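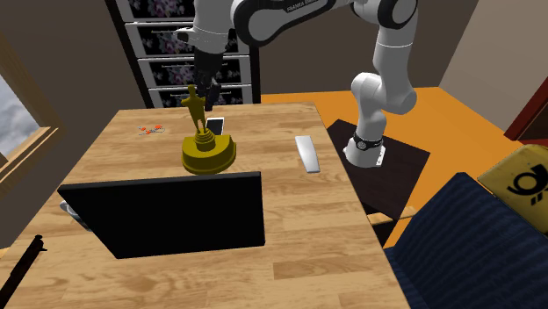
I've spent most of this winter comparing grippers, and the opinion I've come out with is an unfashionable one: we test them on the wrong things. Everybody loves a cube. Cubes have flat sides, they sit still, and any pair of fingers ever bolted to an arm can pick one up on a good day. Give me a trophy any time. A little figure with its arms in the air, a stack of rings for a neck, then a great wide flared base - it's a horrible shape to ask two fingers to deal with, and I mean that as praise. Close on the top, with the fingers pointing straight down over the head and shoulders, and you've got hold of the fiddliest part of the object while the widest bit is at the far end, sitting on the table. You learn more about a gripper from one go at that than from a whole afternoon of blocks.

I should say that all of this has been in simulation. I know, I know. There's a certain kind of person who hears that word and stops listening, and I used to be one of them. My first job in this line was at Tiltmont, where we had real arms and a real queue to use them, and I thought anybody working on a screen was playing a video game. Then I moved somewhere with a much smaller budget and found out how nice it is to try a silly idea at eleven at night without booking anything or breaking anything!

The comparison itself was simple enough. Same arm throughout, same controller, same table with the same junk on it, and I swapped what was on the end. The two I cared about were the plain parallel fingers we all start with and a set of longer, padded ones modelled on the Grodum design. (There was a third, a suction cup, and I'll get the suction cup out of the way now: on anything with a face and elbows it is useless, and I don't know what I expected.) I ran 400 attempts with each of the finger sets, with the target shuffled a little every time, and I wrote down what went wrong as well as whether it worked. That second bit matters more than people let on.

Going in, I was sure the padded fingers would walk it. They're the expensive option, they look clever, and the argument for them sounds so sensible when you say it out loud: softer contact, more of it, so a better hold. And on round things they were lovely. On the trophy they kept bunching up against the raised arms and nudging the whole thing sideways before they'd got a proper hold of it. The plain ones, being thin and stupid, slid down past the arms and shut. Of the failures I logged for the padded set, 57 were that same sideways nudge, over and over, and I sat there watching them with my tea going cold and feeling rather told off.

Now, you could say that's the fault of my grasp planner, and you'd have a point. If I'd told it to go for the neck from the side, where the rings are, the padded fingers would probably have looked much better. But that's half of my complaint about how these comparisons get written up. A gripper never gets tested on its own. It gets tested along with whatever decided where to put it, and the camera that decided where the object was, and whoever sat there picking the objects. Then all of that is squashed into a single percentage and stuck on a slide under the gripper's name. I've read plenty of those slides. I've made a few, too, and I'm not proud of them.

The other thing I feel strongly about is mess. An awful lot of test setups have one object in the middle of a bare table, like something in a museum. Who has a table like that? Mine has scissors on it, and a phone, and a laptop open where it's most in the way. I put the same sort of thing into the simulated one on purpose, and it changed the results more than changing the fingers did. A phone lying flat behind the target doesn't sound like much of an obstacle, and for the fingers it isn't, but it confused the camera side of things no end, because the pale screen and the shiny gold got muddled together at the edges. I lost most of a week to that. I could have lost it on real hardware in front of a customer, so I'm calling it a week well spent.

A colleague from the Pylypenko project disagrees with me about nearly all of this, and I'll give the other side a fair go. The case for cubes is that everyone can make one. If I say my gripper manages a five centimetre cube, you can cut one out of wood and check. If I say it manages a trophy, you'd be quite right to ask which trophy, and how heavy, and how slippery. My model of the thing has a made-up weight and a made-up friction, and I fiddled with both until the motion looked right to me, which isn't science by anybody's standards. I do publish the numbers now. It's the least I can do, and I'd like to see it become normal.

Where I won't budge is on the idea that awkward objects are for later, once the basics are sorted. That was the plan at Neseston, where I helped out for a while, and they'd done 652 block picks before anyone tried a mug. The mug went on the floor! All those picks had told them was that the arm could find a block. I'd have started with the mug, and had the disappointing conversation in the first week, while there was still money to buy different fingers.

So for what it's worth, my own order of doing things these days is the ugly object first, clutter on the table from the start, and the plainest fingers I can find as the thing to beat. I'm going to give the padded set another chance in February with a proper side approach, and I'd quite like them to win, having said such rude things about them. I also want to try tilting the wrist a bit on the way down, which might get them past those arms. If that doesn't do it, I'll try shaving two millimetres off the pads and see what they're like then.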